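Piltuver two-arm cell: frequently asked questions

Piltuver is a bench-sized handling cell supplied and supported by Van Beek from the workshop in Pandamthorpe. It comes as an enclosed booth with two arms on a shared rail, fixed cameras and a camera at the wrist. The answers below cover the bag-and-plate task set and the standard cell. Firmware questions are dealt with on a separate page.

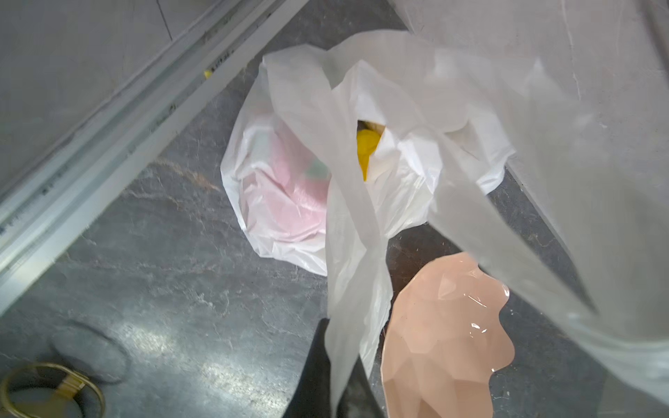 Reading time: 4 minutes

Why is a carrier bag part of the task set?
Thin film folds, hangs across the wrist camera and changes shape with each contact. Rigid bins test reach and grip, but say little about how a controller copes when the view is partly blocked. The bag task is scored separately from the plate task, and the two scores should not be averaged.

What does the standard cell include?
Wall panels, aluminium framing, both arms with grippers, mounting plates and cabling. The Droneck task pack, with toy food, plates and bags, is ordered as a separate line. Computers are not supplied.

How much bench space is needed?
Allow a clear depth of 813 mm behind the front rail. Leave room on both sides for the cable conduits, which must not be bent tightly or clipped to the bench. 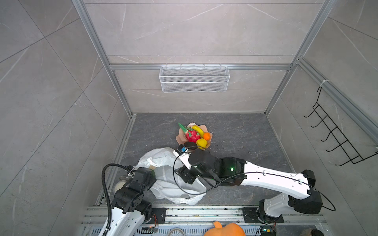 Two-arm cell with toy fruit on the plate and a bag on the floor of the booth.

Can the arms collide?
They can. Both reach the middle of the floor, and the controller only checks for collisions if the shared-zone setting is on. It is off by default in manual mode. Turn it on before running any recorded task.

How often is calibration required?
After transport, after a gripper change, and every 212 hours of running time. The routine takes 9 minutes and must be done with the floor clear.

Will it handle real fruit and bread?
The grippers will close on them, but juice and crumbs are outside the warranty. Use the toy set for repeat trials.

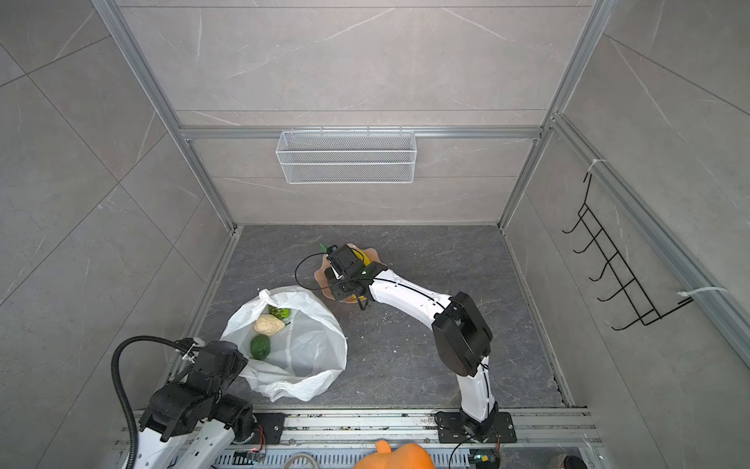 Piltuver users on the support board have asked for the bag and plate scores to be exported in one file, one of them adding that "joining them by hand after every batch is slow and easy to get wrong". A combined export is planned for the March release. Until then, match the files on trial number and keep the two score columns apart.

Can wall fittings be moved?
Baskets and hook racks may be fixed anywhere on the frame outside the swing of either arm. Update the cell model afterwards, as the planner does not detect new fittings.
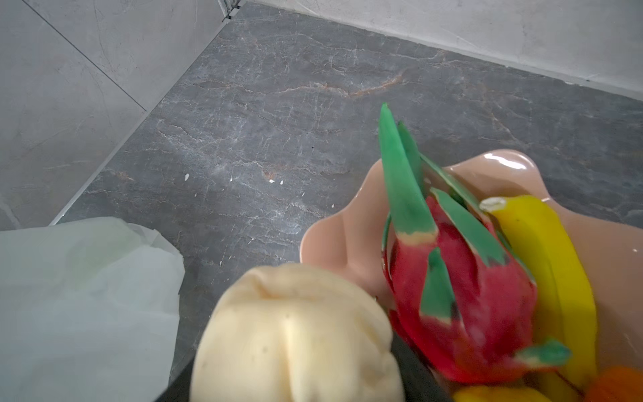 How are spare gripper fingers ordered?
Send the cell serial number to Van Beek with the finger type. Fingers are sold in matched pairs and are fitted with the hex key kept in the base tray. Recalibrate before the next run.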